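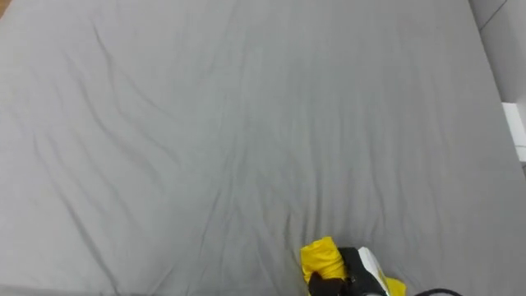
Grey fitted sheet with a yellow cloth on top, in the bedroom at Nisuvcombe.

Serena Russo has inspected furnished lets for long enough to distrust the word "ready". She applies it to a bed only after she has pressed it flat with both hands.

"People tell me the bed's been made," she says. "Then I look and there are creases running half the length of it. What they mean is that there's a sheet on it."

I put it to her that tenants hardly care. She isn't having that. Of the 278 complaints she read through in September, more were to do with bedding than with heating, though she admits she did the sorting herself and that "a cross letter can be filed under anything".

Grey is the fashion this year. The supplier, Pevumard, says it hides wear. Russo is doubtful. "It hides tea. It doesn't hide a wrinkle, and they charge us 900 for a batch as if it did."

Nor does she think much of cleaning cloths in bright colours, a different one for each job. "Yellow for dusting, fine. Go back in a month and the yellow one's doing the sink."

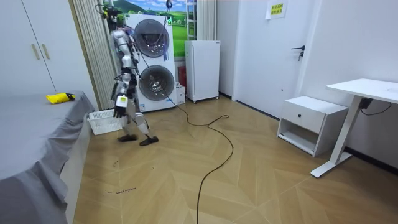

The layout annoys her more than the linen does. Stacking the washer and the dryer saves floor, she agrees, but she would never have put them in a room where somebody might sleep. "Have you tried dozing off next to a spin cycle? And a fridge on wheels as well. Where is it meant to be going?"

The landscape hung up behind the machines, all blue sky and green hill, gets a shrug. "I'd have had a shelf."

Would she pass the room? She looks at her notes for a while. "Ask me when the sheet's been pulled tight," she says.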